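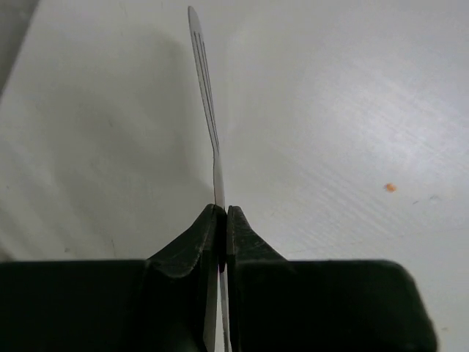

A metal fork, upright

Plirkent Sunday League, club reps' meeting
Oct 25, 2019, back room at Grostier

In the room: Minoru Kamata (chair), Zainab Akinola, Bukola Akinola, Amarachi Ibrahim, and me, Oluwatosin Garba, typing with two fingers as usual. Trendodby sent apologies by text at kickoff time, so to speak.

Last minutes
Agreed, once I fixed the score I had wrong. Abubakar beat us 3-1, and I had put 2-1. Wishful thinking on my part, sorry Bukola!

Fixtures
Minoru handed out the new list. We have 31 league games left to fit in before the end of April, and the two waterlogged weekends didn't help. Zainab wants double headers on the turf field (the short one by the road) and I'm with her, but Amarachi said her players can't do two games in a day with the squad she's got. We went back and forth on this for ages. In the end we agreed on double headers only for games already called off once, and both captains have to say yes by the Wednesday before.

The Trendodby v Abubakar game still needs a date. Minoru will call them both.

Referees
We're short again. Bukola has found two people willing to take the course, and the league will pay the fee if they do at least 12 games for us. I asked what happens if they quit halfway and we didn't really settle that. Zainab brought up the yelling from the sidelines at the last Abubakar home game - she was there, I wasn't - and says the center ref was a teenager and looked close to tears. Everybody was pretty fired up about this one. Each club gets a warning letter now, and a second report means a $100 fine. Amarachi is drafting the letter.

Rolling subs
Amarachi's proposal, carried over from last time. She'd like rolling subs in the second division so the bench players get a real run. Minoru worries about time wasting in the last ten minutes, and I said you could just stop them at the 80 minute mark. Vote was four for, none against, Minoru sitting it out. Starts with the first round after the break.

Goal nets
The nets on field two are more hole than net at this point. Bukola got a price of $36 a pair secondhand from a school that's getting new ones, and we said grab them. She'll pick them up and I'll help hang them if somebody brings a ladder.

Cup draw
Done on the spot, out of Zainab's hat. We got Trendodby away, and I'm not thrilled, since their field slopes so badly that you play the whole first half uphill. Full draw goes up on the board outside the changing rooms.

Anything else
Player cards: photos are still missing for a bunch of late signings. No card, no game, and that includes my own left back.

Zainab asked if we can start these meetings earlier. Minoru said he'll ask Grostier about the room.

Next meeting date to come from Minoru by email.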